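Cuaderno de taller – recogida de demostraciones, marzo

Tarea Buleo: coger el peluche y dejarlo en la caja blanca. Empezamos a las 9:40 con la mesa amarilla de siempre. La pinza abre y cierra bien después de cambiar el cable de Storneck, aunque al volver a la posición inicial sigue dando un tirón pequeño. Queda anotado para revisarlo con calma.

Objetivo de la sesión: 117 episodios. Guardados, 92. De los que faltan, 5 los borré yo por error al renombrar la carpeta; los demás se descartaron porque el operador corregía el agarre a mitad de camino y la trayectoria salía con un parón largo.

Rosimeire Toledo propone variar más los objetos que rodean al peluche. En la tanda anterior la mesa estaba casi despejada y la política de Tornarer se perdía en cuanto aparecía una bolsa de plástico. Desde hoy la bolsa se recoloca a mano en cada episodio, con arrugas distintas y a veces tapando parte de la caja. El peluche también cambia: de pie, tumbado, girado.

Las etiquetas se escriben al terminar cada episodio, no al final del día. Ayer lo dejamos para luego y hubo que repasar 80 vídeos – una tarde entera.

Pendiente:
Subir los datos al servidor Okeke antes de las 18:00.
Repetir los agarres por la cabeza, hay pocos.
Bajar la velocidad de aproximación y comparar. 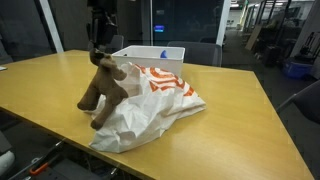 ¿Conviene guardar también los intentos fallidos?

Conviene guardarlos en una carpeta aparte y con su etiqueta de fallo, para que no entren por descuido en el entrenamiento por imitación. Más adelante sirven para entrenar un detector de errores.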